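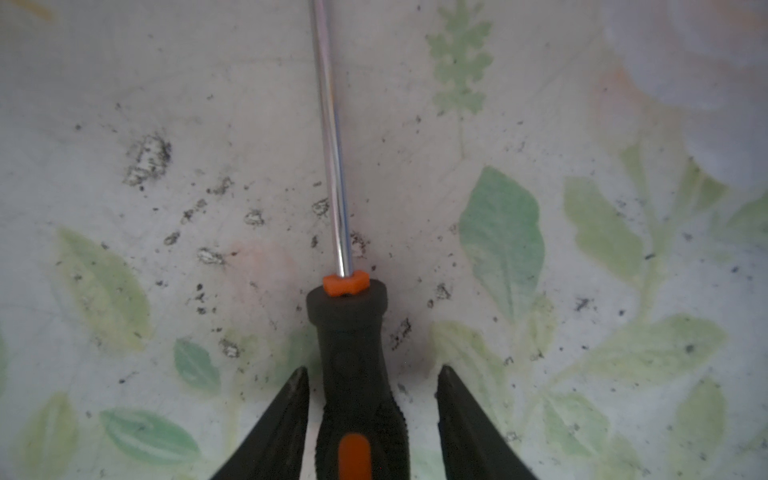
Notas para la charla. Jornada de puertas abiertas, sala Mamala, 31 asistentes inscritos.

Buenas tardes y gracias por venir a Nemedholm. Me llamo Clodagh Tully y llevo la parte de manipulación. Hablaré 5 minutos y después pasamos a la demostración.

(Esperar a que se sienten los de la última fila.)

La tarea de hoy es guardar un destornillador en una caja. Para una persona es un gesto sin importancia. Para el robot son varias decisiones: por dónde agarrar el mango, con qué inclinación levantarlo y en qué momento abrir los dedos.
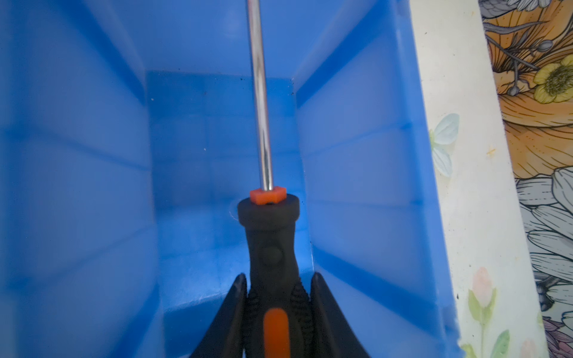 El mango de goma ayuda al agarre. El vástago cromado da más trabajo, por los reflejos. Las paredes de la caja también cuentan: dentro queda menos sitio para mover la pinza y hay que calcular bien la entrada.

Recordar: el equipo de Peixoto repite el ejercicio 300 veces antes de cambiar de objeto. Con Heneck queremos llegar a 1000.

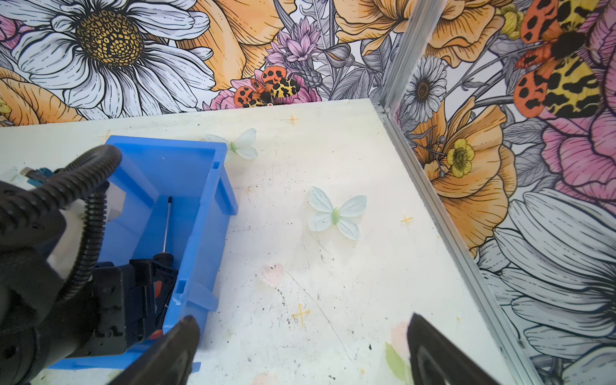 Si preguntan por la velocidad: de momento trabajamos despacio a propósito. Si preguntan por los precios, remitir al mostrador de la entrada.

Antes de acercarnos a la mesa, dos normas. No se pasa la mano por encima mientras el brazo se mueve. Los niños, delante y con un adulto.

Turno de preguntas y pasamos al primer grupo.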